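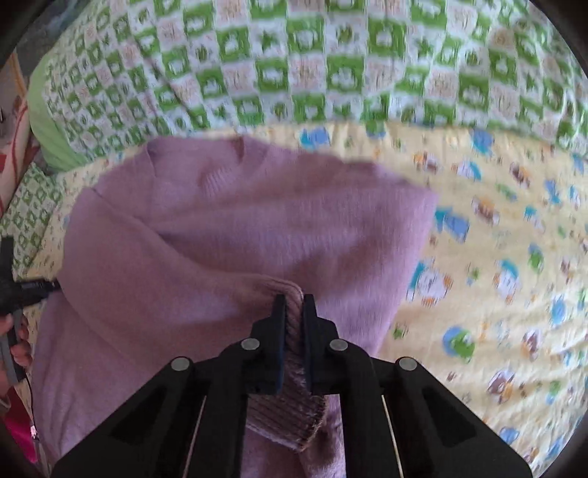 Tue 7 January

Knitwear day! Finally got to the sweaters after putting them off since August, and I had a much better time with it than I expected.

The question for today was cuffs. Shirley Garside has been saying for weeks that if you start a fold from the body of a sweater you spend the rest of the job chasing the sleeves, and that you should get hold of a cuff first and let everything else follow. I was doubtful. The ribbing is the stretchiest part of the whole garment, and I thought it would just pull out long and leave the sleeve where it was. So I did the lilac-pink one both ways, on the bed, over the yellow sheet with the cartoon animals.

Body first: meh. The knit is soft and a bit fuzzy and it clings to itself, so when I squared up the hem one sleeve stayed rucked up underneath and I had to unfold everything to get it out. Did it again, same sleeve, same mess.

Cuff first: so much nicer. Pinch the ribbing across its full width, lift a little, draw it out sideways until the sleeve is straight up to the shoulder, lay it down, then the other one. After that the neckline nearly sits itself and the body only needs a pat. I did 6 of these in a row and every one came out as a rectangle I'd happily put on a shelf. Shirley gets to be smug until Friday.

Things to remember:

Take the whole cuff, both layers. If you catch only the top layer the cuff opens like a mouth and the sleeve twists.

Pull along the line of the ribs. Across them it goes wide and takes its time coming back.

Don't lift high. A few inches is plenty. Any more and the body starts to drag, and then you've lost the neckline.

The sheet matters more than I gave it credit for. Smooth cotton lets the sleeve slide. I tried one go on top of the green and white checked quilt and the sweater grabbed at it and bunched. Clear the quilt back to the head of the bed before starting – add this to the setup list.

Also tried the Larnard folding board, the 200 mm one that came with the Zisar shelf dividers. Great on T-shirts, hopeless here. The knit is too thick to turn over the edge and it springs open when you slide the board out. Back in the drawer with it.

Storage: folded in thirds with the sleeves behind, they stand up on their own in the Lestik bins, which I did not see coming. I had assumed sweaters would have to be stacked flat. Standing up you can see every color at once and take one without wrecking its neighbors. I want to leave them in for a week and check the fold lines, especially at the elbows. If they crease badly we go back to stacking.

Pilling: a little under the arms on the pink one, nothing on the front. Leave it alone for now. The Nasrallah comb is too coarse for anything this fuzzy, I learned that on the gray scarf and I'm still sorry.

Next: the chunky cardigan. Buttons done up or not? I think done up, Shirley thinks only the top and bottom ones. Try both. And the turtleneck, where I have no plan at all and am looking forward to it.

Need more bins. Ask about lids too.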